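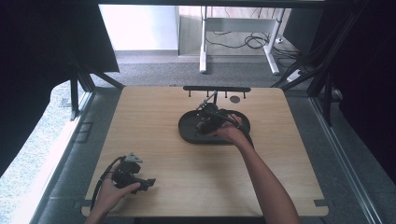

Bench day with the two hand-held grippers. Long thread on money, so put the kettle on.

1/ A few of you asked how we plan a year's kit budget when there are only three of us and one of those is Noreen on a Thursday. Slowly, and with a lot of tea, but I'll try to do better than that!

2/ We've got 3,000 to spend before the end of March. It sounded lovely when Ramesh Thakur told us. Then I wrote down everything we'd like and had to go and sit in the van for a bit.

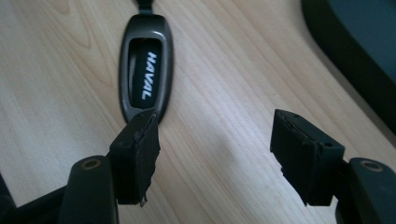
3/ Consumables are where I went wrong last year, and I'd beg anyone starting out to give them a line of their own. I put down the grippers, the cables and the bench, felt very grown up, and left nothing at all for the bits that rub against things all day. Have a look at the fingertip pads, with the black covering ragged along the inner faces, and that's with nothing rougher to pick up than things like a HAVAL car key. So pads are at the top of the sheet this time, before anything with a plug on it.

4/ I asked two suppliers for prices. Gilmartin came back at 217 for a box of pads with delivery thrown in, and Dudov were cheaper per pad but wanted a bigger order than we'd get through (I did try my nicest telephone voice). We're going with Gilmartin, and Nazar Kushnir has kindly offered to split a second box with us if his lot run short.
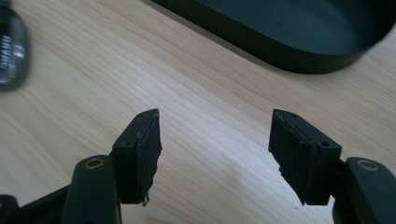 5/ Next on the list is spare fingers, and I keep changing my mind. Kevin Fitzgerald says buy 4 and keep them in a drawer. I'd sooner buy a pair now and see how we stand in the spring, but then Kevin has been doing this far longer than I have, and he's usually right about drawers.

6/ The big one is whether we put the rest towards a proper arm from Uta. I'd love to, I really would, but the quote leaves out the mounting, the training day and the yearly service, and once I'd added those in it was well past what we've got. Please do ask for all of that in writing before you fall in love with anything!

7/ So the arm goes on next year's sheet, in pencil. If anybody has a second-hand one they're thinking of parting with, or has bought from Uta and can tell me what the service visits are like, my messages are open and I'm very happy to be rung up about it.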